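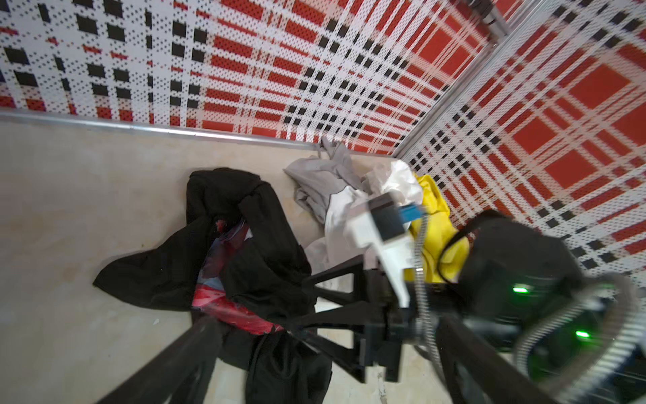
Picking garments close to the cell wall: clearance and cable rules?

Posted by Rurano

We are writing the operating rules for a small cell that picks clothes off the floor of an enclosure and drops them in a bin. Walls are perforated panels on aluminum corner posts with an aluminum trim along the base. Garments end up in the corner a lot. At the moment there is a white one, a light gray one and a yellow one all bunched there, plus a black one further out.

My draft says the gripper may not go closer to a panel than the width of one finger, which means the yellow one never gets picked. The other worry is the cable and the braided hose at the wrist. The cable loops out well past the housing. Does anyone have a written rule for this that holds up in daily use?

Fendon
Accepted

Split it into separate rules. One distance for everything is why you can't reach the corner.

For the fingers, allow contact with cloth against the wall but not with the wall itself. Set a reduced speed zone along each panel and a force limit inside it. Ours stops and backs out straight along the approach path, and after 3 failed tries on the same garment the arm parks and calls the operator.

For the cable and hose, model them as part of the tool. Put a solid envelope over the largest loop you can get at any wrist angle and check that against walls and posts. Most planners only know about the rigid parts, so a path can pass the check and still drag a loop across a post bracket. Measure the loop by hand at both ends of wrist travel. Re-measure after any tool change and write the value on the cell sheet.

Also put in writing that nobody reaches in to free a garment until the arm is stopped and locked out. Indicator lights on the drive housing are not proof of a safe state, whatever color they are. Your risk assessment decides the rest, and the standards that apply to your site come before anything you read on a forum.

Volter

We just tie the cable down every 9 cm. Never had a snag in 700 hours.

Srisuk

Tying it down is fine on the straight part of the link, but leave it free across the joint or you will break conductors inside the jacket. Fendon's envelope is the better rule.

One addition for garments: check for sleeves and drawstrings before a fast move. A long piece held by one end can swing back into the hose. We lift slowly to full hang height first, wait 2 seconds, then travel. It costs cycle time - we accepted that.

For heaps where one garment lies over another, our procedure takes the top one first and then captures a new image before planning the next pick. Old grasp points are thrown out every time.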